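**Dotska opens its repair room in Lidcombe on Saturdays**

Saturday, June 11, 2022

The small workshop Dotska opened its back room to the neighbors of Lidcombe this morning. From now on people can come every Saturday until the end of July to use the benches, borrow tools and ask for help with broken lamps, radios and kitchen machines. The entry is free, but spare parts must be paid for.

The room was closed for most of the spring, while the old wiring was replaced. The work cost 685 dollars, and nearly all of this money came from the sale of repaired bicycles. Melahat Coşkun, who keeps the accounts of the workshop, said that the price was lower than she had feared. "We asked two electricians and we took the slower one," she said. "He was very exact and he explained everything to us."

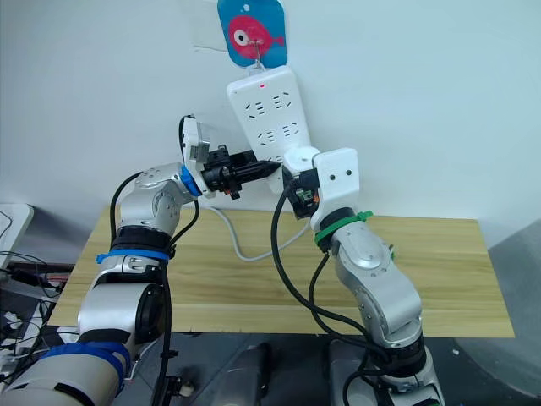 Power strips were the most discussed subject of the opening. In the old room they were lying on the floor under the benches, and people kicked them with their shoes or pulled them out by the cable. Orhun Saraç, who planned the new arrangement, wanted them on the wall, at a height where one can see them without bending down. The white one hangs from a wire hook, on a blue card with a red cartoon fish, and its slanted sockets are easy to reach from the front. It hangs a little crooked, and Saraç has already heard several comments on it. He answered that he will bring a level next week. The sockets take more than one standard of plug, a practical thing in a district where many families have brought their appliances from another country.

The fish has company in other parts of the workshop. Şengül Özkan chose a different animal for every work place, so that visitors can say "I am at the turtle" when they ask for a tool. She had first tried numbers, but the children who come with their parents forgot them – and some of the parents also.

Three benches can be reserved in advance. The first is for small electrical repairs, the second for sewing machines, and the third is left free for anything else. Raphaël Marchal will be at the first bench until noon each week. He asks visitors to bring the original cable of the appliance, even when it is damaged, and not to open the housing at home. Microwave ovens are not accepted.

Tuncay Karakaya will give a short evening course on changing plugs and fuses in July. The course has three meetings and the places are limited. Registration is on paper, on the list beside the entrance, and one telephone number per family is enough.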